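Boletín — Reutilización y limpieza

Inicio | Noticias | Recogidas | Archivo | Contacto

Lo que va suelto y lo que va en bolsa: repaso de la recogida de agosto

La recogida de agosto en la nave de Fendine cerró con 3926 objetos anotados, frente a los 3066 de la campaña anterior. La mayor parte llegó en cajas bien cerradas. El resto llegó suelto, y es lo que más tiempo lleva en la mesa de clasificación.

Gion Rainer, encargado del turno de tarde, pide que no se mezclen los textiles con los envases. Un trapo que viaja junto a una lata abierta suele acabar manchado y ya no se puede destinar a limpieza. De los textiles recibidos, unos 539 se apartaron por ese motivo. Guantes y trapos deben entregarse en bolsa aparte, aunque estén usados.

Las latas se admiten aplastadas o enteras, siempre vacías. Los cartones pequeños se pliegan antes de traerlos. Si llegan montados también se recogen, pero ocupan sitio y hay que abrirlos uno a uno. Los vasos van con los vasos, boca abajo y sin restos de bebida. Los recipientes de plástico pueden venir sin tapa.

Con los juguetes hay un cambio. Hasta ahora la comida de plástico —frutas, verduras, panes— iba al mismo sitio que las piezas de construcción. A partir de esta campaña se guarda en la estantería Grastik, la del pasillo, y Celeste Figueiredo prepara con ella los lotes para las ludotecas. Ya han salido 14 lotes. Las piezas sueltas también valen, no hace falta que el juego esté completo.

Fuad Teshome recuerda que el contenedor de chapa no se usa para vidrio ni para pilas. Tampoco conviene vaciar en él bolsas enteras: lo que queda debajo no se ve y luego hay que volver a sacarlo todo. La chapa está sucia, con churretes en la pared del fondo, y Édgar Condori ha pedido presupuesto para una limpieza a presión. Mientras tanto, la ropa en buen estado se deja en la entrada, en los percheros.

El horario de entrega sigue igual, de nueve de la mañana a una del mediodía. Para muebles hay que avisar antes a Mebrat Mekonnen.

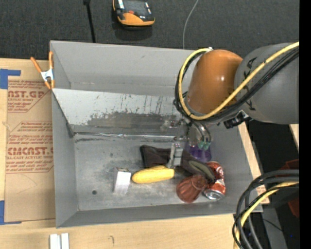 Las etiquetas nuevas para las bolsas de textil se pueden pedir en el mostrador de Esness, y se entregan también a quien venga sin material.

Compartir (14) | Comentarios (0)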